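Forums > Handheld Grippers > Setup and Upkeep > Fingers drifting on soft cloth

Last updated: January 6, 2020

divina_s
Hi all, Divina Saludo here, second winter running a pair of Nivas (the handheld ones with the yellow fingers) for the folding work. I'm on clothes now after months of cups and boxes and I'm having a rough time with finger closing. On anything stiff they meet fine. On soft thin stuff the left finger gets there a hair before the right and the cloth creeps sideways before I've got hold of it. I did the zero routine from the Gruvarent setup sheet, twice, and I wiped both round windows because somebody told me dirty ones throw the width reading off. Still creeping. Ours is the unit with the 008 sticker, if anybody else here has had that one through their hands. 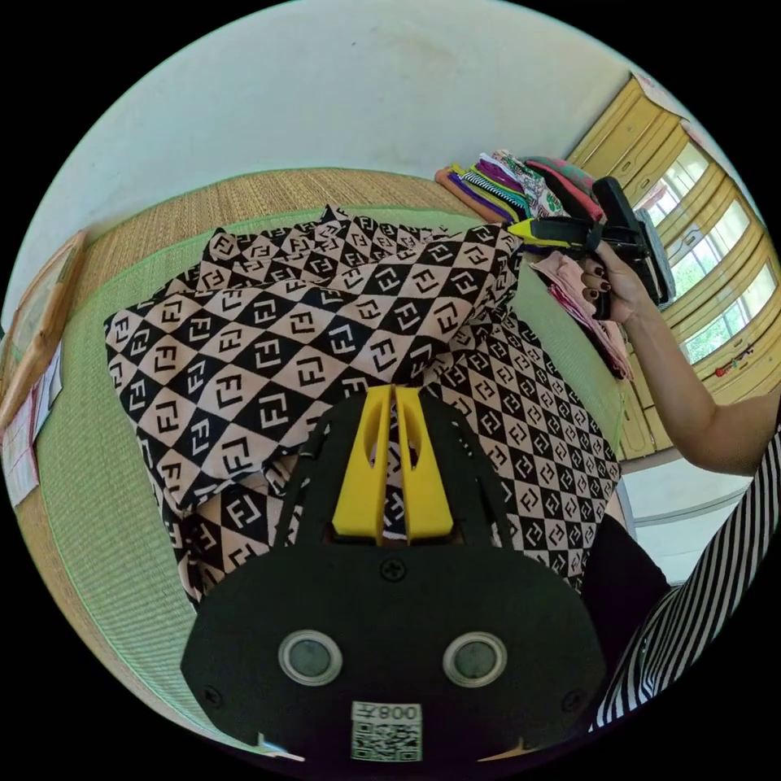 I've also tried squeezing slower, which helps a bit, but then I'm at nearly double the time per piece and my wrist is killing me by lunch. Is this a linkage thing or a me thing?

rathjen_l
Linkage. Mine did the same after 238 sessions. Take the front cover off (go easy on the little cross-head screws, they're made of cheese) and look at the pin where the left finger rides. If it wiggles, swap the pin and the bushing together. Don't do only the pin, I did only the pin and was back in there by February.

berwynp
I'd slow down before opening anything up, Ludger. Every time someone posts "creeping" on this board the answer is new pins, and half the time it's the zero. Divina, did you zero with the fingers pointing up or lying flat? The sheet doesn't say, and it matters! There's slop in the trigger and gravity takes it up differently. I zero mine upright, let it sit 60 seconds, close it, open it, zero again. Fixed it for me on bedsheets and T-shirts both.

rathjen_l
Gravity on a finger that weighs less than a cookie. Come on.

berwynp
It's the trigger, not the finger. Read it again.

divina_s
Boys. OK, I zeroed flat on the bed both times, so I'll try it Berwyn's way first, it costs me nothing. One more thing I should've put in the first post, the trouble is much worse on the big puffy pieces than on shirts. With shirts I get maybe one bad grab in a batch. With cushion covers that still have the cushion in them it's nearly every time, the tips skate along the top and I end up pinching air.

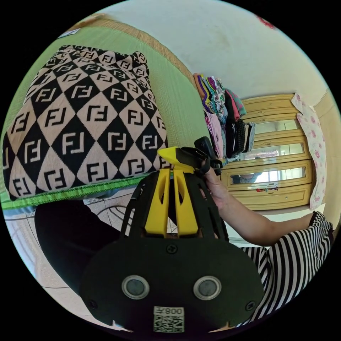

Also I did the swap where you trade the two units between hands, and the creep moved with the unit. So I guess it isn't my wrist, which is nice to know.

mattes_k
That last bit is the useful part, thanks for doing it. If it follows the unit, it's in the unit. But the cushion problem is a separate problem in my opinion. Those plates are smooth when they get old and a tight cover gives them nothing to bite on. Bednárik sells a thin grip strip, I cut it in 33 mm lengths and stick one inside each finger. Clean with alcohol first, and keep it off the very tip or it curls. And zero again afterward, you've just made both fingers thicker!

farzana_k
Seconding the strips but NOT the Girley ones, which look the same and leave glue everywhere. I lost an entire evening to picking that stuff out of the slots with a toothpick. Also check your cable before you blame anything else. If it's pulled tight on one side it drags the whole gripper around a little as you close, and on soft cloth that feels exactly like one finger being early. I leave mine a loose loop and tape it to my sleeve.

divina_s
Report back time. Zeroed upright, waited the 60 seconds, did it again like Berwyn said. Better! Then I gave the cable more slack (thank you Farzana, mine was way too tight) and better again. I'd call it most of the way there. The left one is still a touch early if I watch closely, so Ludger may get his pin after all, and I've asked Gruvarent for the kit. They want 57 for pin plus bushing, which seems steep for two bits of metal the size of a lentil. 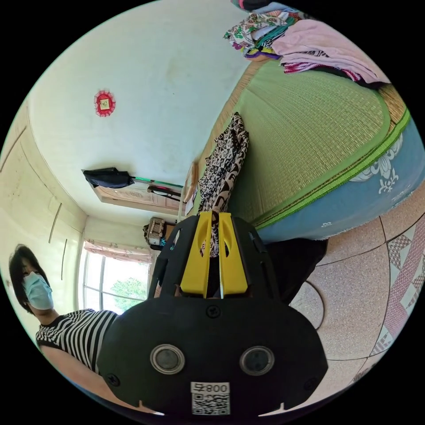 Unit 008 with the fingers on the black and white piece, patterned cloth over the edge of the bed.

rathjen_l
57 is robbery, I paid less for mine with shipping. Ask if they'll do just the bushings in a bag of ten. And when you have the cover off, put a dot of paint on the housing where the pin sits, so you can see next time if it has walked.

berwynp
Glad the zero helped. I'll say no more about it.

mattes_k
You'll say more about it. Divina, how many sessions are on that unit? I'm over 300 on my pair with the original pins and I can't feel any play at all, so I do wonder if some of these left the shop loose.

divina_s
No idea, the log was started after I got them. I'll check for wiggle when the kit comes and post what I find. Strips are ordered too, the Bednárik ones.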